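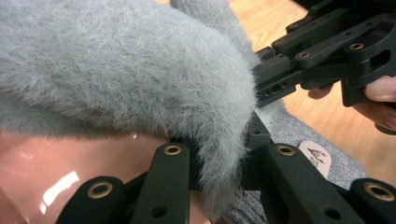

Pokden is opening up its grip maintenance routine to every shop that runs its hand-held grippers, starting this March. Until now the routine lived in a binder at the Kemeys workshop and in the heads of two people. Now a printed card, a parts kit and a half-day bench session. The card covers the parts that get checked most: the black linkage bars, the brass-colored grommets set into them, the drilled plates further back. Soft goods get their own section. Long gray fluff like this, draped right down between the bars, means a look at the joints after every session and not just at the end of the week.

"Fiber is what we get the most calls about," said Lucyna Sadowski, service lead at Pokden. "Fake fur, brushed knits, anything that sheds. One strand round a pivot, no problem. A month of them and your fingers stop closing evenly."

What the routine asks for. Brush out the pivots, dry brush only, no oil on the brush. Open and close by hand ten times and feel for drag. Check both fingers reach the middle together. If they dont, loosen the rear plate, re-center, tighten again, write it in the log. Full strip-down every 300 hours — grommets out, bars wiped, worn ones swapped as a pair. Never one side only.

The 300 hour figure comes from the Kemeys bench, where Jaanus Paulauskas ran 23 grippers through fabric work over the winter and pulled them apart on a schedule. Earlier guidance said 2000 hours. That was written for boxes and hard plastic parts and it still stands for those.

"We were too generous with soft items," Paulauskas said. "Grommets looked fine from the outside. Then you push the pin out and theres a felt ring packed in behind it."

The kit ships from Rumdale and holds grommets, pins, a brush, a centering gauge and two spare bars. Order code is 107. Existing service customers get the first kit at no charge, one per pair of grippers. Left and right units use the same parts.

Bench sessions run Thursday mornings at the Ladumton site, led by Madalena Correia. Bring your own grippers, uncleaned please. Small groups, so book early.

Bookings and press questions: Zofia Zawadzka, Pokden service desk, Kemeys.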